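Stenala Household Room
Progress report to the Morkley Fund, second period
Prepared by Yoon-hee Han

Summary

We are happy with where we are! The room is open, the shelves are up, and people are coming back for second and third visits with their own boxes of stuff under their arms. In the last report I said we hoped to have the kitchen side finished by June. It was finished before that, and most of this period went to the part I was more nervous about, the small things: tape, string, batteries, lids, clips and the one screwdriver everybody needs.

Attendance and sessions

We ran 8 sessions this period, one more than planned. The extra one was an evening session that Gumaro Barrera put together after several people told him the afternoons didn't work for them. It filled up. Across all the sessions we had 40 participants, and a good number of those came more than once. Gumaro keeps the sign-in book and can send copies of the pages if you would like them.

The sessions still follow the pattern in the proposal. People bring one drawer's worth of things from home (a real drawer if they can carry it, a bag if they can't), tip it out on a table, and sort it with somebody next to them. Then they try a few storage pieces from our collection to see what suits the amount they have. They can borrow a piece for a month before deciding whether to buy one like it. I love this part of the afternoon. It gets loud, and people who have never met start arguing about whether rubber bands should be near the pens.

The lending collection

Dong-geon Um has built up the collection from donations and a few purchases. It now covers hanging baskets, racks, drawer stacks, trays and jars. The small drawer stacks go out more than anything else, and we had a waiting list for them through most of the period. The big lidded tubs hardly move. People like them in the room and then remember the size of their closets. We'd like to trade most of the tubs for more drawers next period, and Dong-geon has spoken to Junen about taking the tubs for their moving-out program.

Two pieces came back damaged, a tray with a cracked corner and a jar with no lid. We replaced the jar and glued the tray.

Budget

We spent $430 on storage pieces and supplies this period. That is under the line we agreed on, mostly thanks to a donation of wall hooks and baskets from a household that was moving. Printing came in a little over. The handouts needed a second run after Chae-won Jin rewrote them with shorter steps and bigger type, and they are so much better now that I don't regret a page of it. Room costs are unchanged. The full sheet goes to you separately in the usual format.

What we changed

The kitchen handout used to tell people to sort by material, so glass with glass and plastic with plastic. Participants kept ignoring it. They sorted by when they use a thing, breakfast or company or never, and their way was faster. We have rewritten the handout around that.

We also stopped labeling drawers at the first visit. Yoon-hee Na suggested leaving them blank until a person has lived with the arrangement for a week or two, and far fewer labels are getting peeled off and redone.

Something that has not gone well: the follow-up calls. We planned to reach everyone who borrowed a piece and we only reached 7 people. The calls we did make were useful and quite long, so we want to keep them, but we need a simpler way to arrange them. Next period we will ask people to pick a call time when they sign for the piece.

Next period

We plan to keep the evening session, run a first visit to the Rathjen building for residents who can't get to us easily, and start on the craft supplies handout, which is the one people ask for most.

For that handout we want to stay with pieces that hold a little and open easily, and we want to mix kitchen and craft things, the way they get mixed at home. A yellow two-drawer unit like the one on the teal-green tabletop is a good size for a beginner: the drawers have white handles you can't miss, and three small rolls of tape make a sensible first pile to find a place for. Wall space will get its own page as well, with a wire mesh basket for the odd bowl that doesn't stack with the others, and Chae-won wants a few lines on mug trees, which she thinks are underrated for hanging ribbon. A draft should reach you early in the period, and we would be glad of your comments on it.
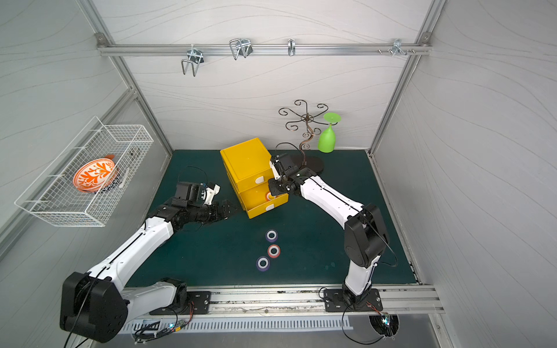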